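Wisov opens up its arm planning software

January 2019 – After a good long winter of bug fixing, the small team at Wisov has put out a new version of Metow, its planning software for two-armed robots, and we are so pleased for them! The planner now picks a path for each arm by itself and checks it against everything on the table, lamp and tissue box included. 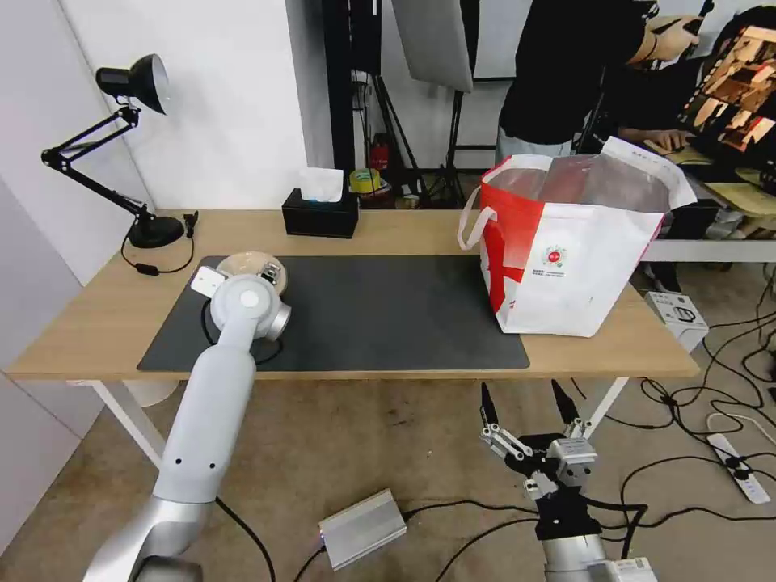
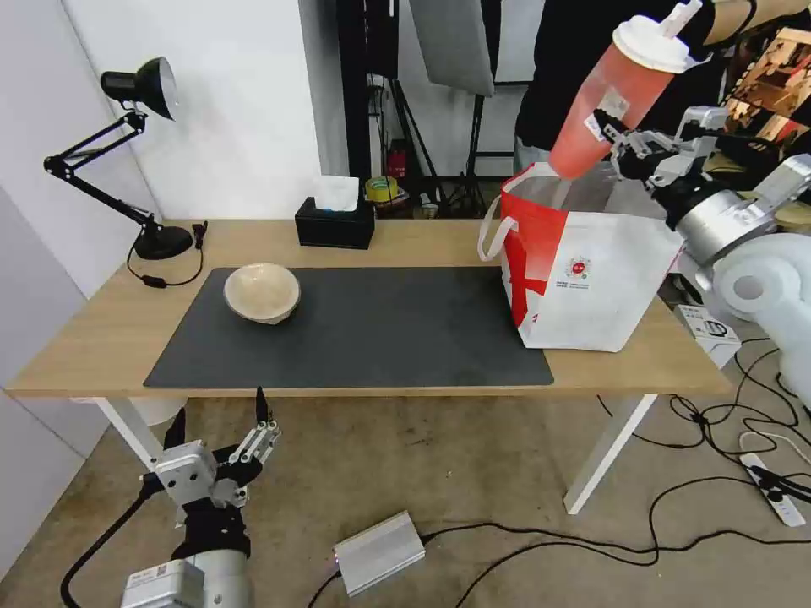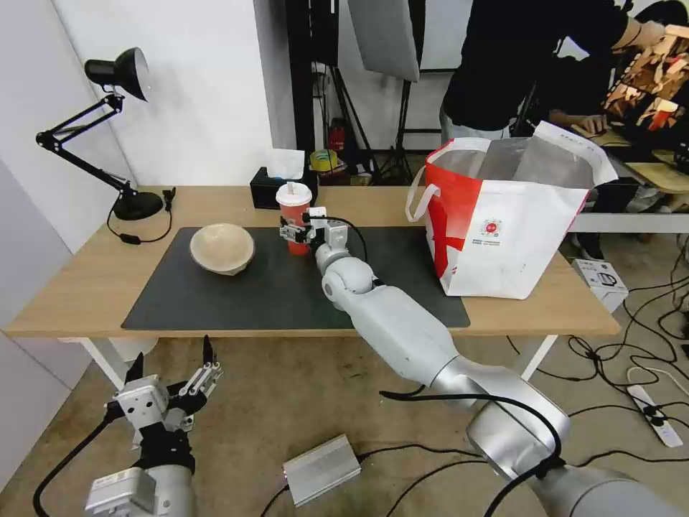 Metow at work on the desk setup with the bowl and shopping bag. Second picture: the right gripper holds the cup over the bag.

Ifeoma Okonkwo, who leads the planning work, tells us the test suite has grown to 3,138 cases – 94 of them for cups alone. Sign-up for the February workshop is open, with room for 200.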